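Teleoperation Operators, Learning Data Group
Vakenell Robotics, Wimitz Site
Posted January 2018

Vakenell Robotics invites applications for three fixed-term positions in its Learning Data Group. Successful applicants will guide robot grippers through everyday bench tasks so that each attempt can be recorded and used to train the Vanix manipulation system.

Duties

Operators complete assigned tasks by remote control, reset the bench after each attempt, and mark failed attempts for review. Failed attempts are kept, and operators are not penalized for them. Each operator is expected to submit 300 accepted recordings per month. The current collection plan covers 990 task variations, most of them involving small parts and hand tools.

Requirements

Applicants must be at least 18 years of age, have steady hand control and normal or corrected vision, and be able to work seated for extended periods. No background in programming is required. Experience in assembly, repair, or laboratory work is welcome.

Work at the bench

Typical tasks include picking up, moving, and placing objects on a wooden workbench, such as a green 3D-printed ring or a cordless screwdriver. Operators follow the gripper fingers closely as they approach a part.

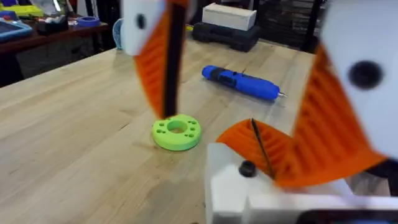 How to apply

Send a resume and a short cover letter to the Personnel Office, Vakenell Robotics, 199 Adjei Street, Wimitz. Please quote "Learning Data Operator" on all correspondence. Training for selected applicants is paid. A second round of hiring is planned for September.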